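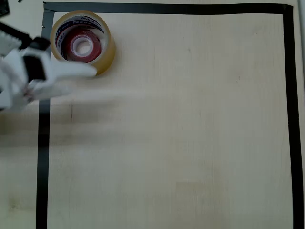
# Stodside 包装间:桌面与胶带

这一页收的是包装间的日常东西,主要是桌子和胶带。包装间在 Stodside 仓库的二层,靠楼梯那一侧,平时由 Rozália Pešek 管理,文字由她和 Perihan Işık 一起整理。页面更新于2018年12月1日。

## 开头那张

浅色木桌面,黑色电工胶带贴出的边框。左边那一条贴得有点弯,右上角接得比较齐。

大卷是透明封箱胶带,绕在一起看是琥珀色。小卷套在大卷的芯孔里,标签红白两色,能认出“Tape”这个词。

## 关于桌子

桌子是10月从 Oravec 的旧车间搬来的,一共5张,桌面没有重新打磨。用久了会留下深色的印子,擦不掉的就不管了。

桌上的边框是给摆放东西用的。要封的箱子和手边的工具放在框里,单据、杯子和手机放在框外。黑胶带翘边以后整条撕掉重贴,不要在旧的上面再盖一层,否则箱子推过去会卡住。撕完留下的胶用酒精擦,别用刀刮。

## 关于胶带

透明封箱胶带每次订240卷,供货的是 Ulon。上一批用到最后还剩几卷,颜色比新的深,粘性没有差别,先用旧的。

小卷胶带不单独订货,随 Sterka 的办公用品一起送来,用来贴标签和封小袋。小卷容易滚到桌子底下,Perihan 习惯把它塞进大卷中间,后来别的桌也这样放。拿大卷之前先把小卷取出来,装上胶带座以后再找就麻烦了。

胶带平放,孔朝上。竖着放时侧面会沾灰,沾了灰的那一圈拉出来边上不粘。

## 存放和领取

备用胶带在733号柜,上层是封箱胶带,下层是黑色电工胶带和纸胶带。领整箱的要在柜门的表上签名,单卷不用签。用完的纸芯放进柜子旁边的纸箱,满了送到一层回收处。

柜子的钥匙在 Rozália 那里,她不在的时候找 Perihan。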